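Quick one tonight, the tea's nearly ready and I've still got paint on one elbow.

So the yellow corner. I've been moaning about it since July and on Thursday I finally gave it a go. Everything off the counter, crumbs swept up, a wipe down with washing up liquid. Two hours gone, mostly dithering. Saulius came by halfway through and said the wallpaper had to go. It does not. I love the roses, I love the big daft vases, and stripping it would cost me 300 quid I'd sooner spend on the cooker.

What goes back is the question. Flowers, yes. The picket fence planter stays whatever anyone says, sunflower and all. Fake flowers, real cheer, no watering! 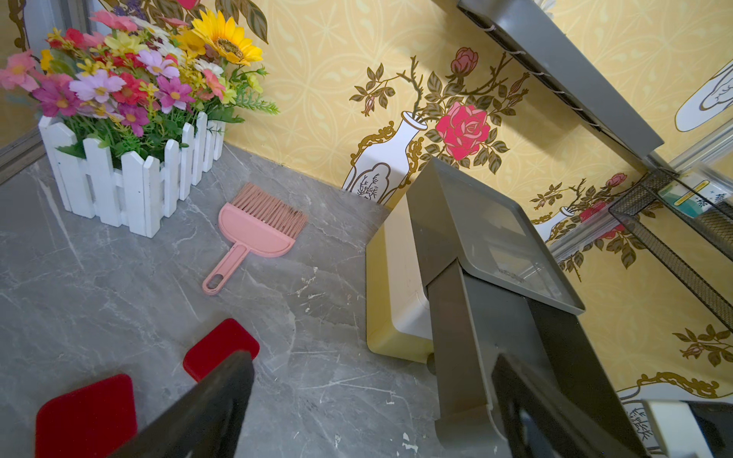 The corner so far, pink brush still out.

The tray's on trial. Pale yellow against yellow, bit much? Rūta says put it in the cupboard, but then I'd never use it. I want somewhere for keys and post and the odd teabag.

The brush needs a hook, it's got a hole in the handle so no excuse really. Might have one in the drawer, if I can get teh drawer open.

Next is the shelf over the cooker. Not looking forward to that. Right, potatoes.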